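18/09/2020

The equipment budget was returned this morning with two queries, both concerning the hand-held grippers. Zustport has quoted for nine units, delivery in October, and the quotation stands for 45 days. Heydari offers a lower price per unit but does not include replacement finger pads. I have asked both firms to set out the cost of spare parts on a separate line, as the original request failed to do.

I spent the afternoon at the bench in order to judge what the work requires before any sum is committed. Cloth handling remains the larger part of the Solledness programme, and it is the part for which our present provision is weakest.

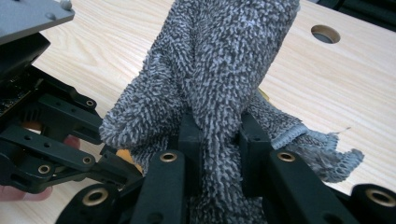 The pads are therefore my chief concern. I have entered 23 spare pairs in the draft — a figure which may be thought generous — and have moved the second set of linkages to next year's plan. The cloths themselves are a minor item and may be bought locally from the general supplies fund.

Horon's maintenance contract is a separate matter. The annual charge is now over 1,000 and covers the fixed arms only. I am not minded to renew it on those terms, and shall write to them tomorrow.

Revised draft to be submitted once Heydari has replied. Storage for the new units still to be settled.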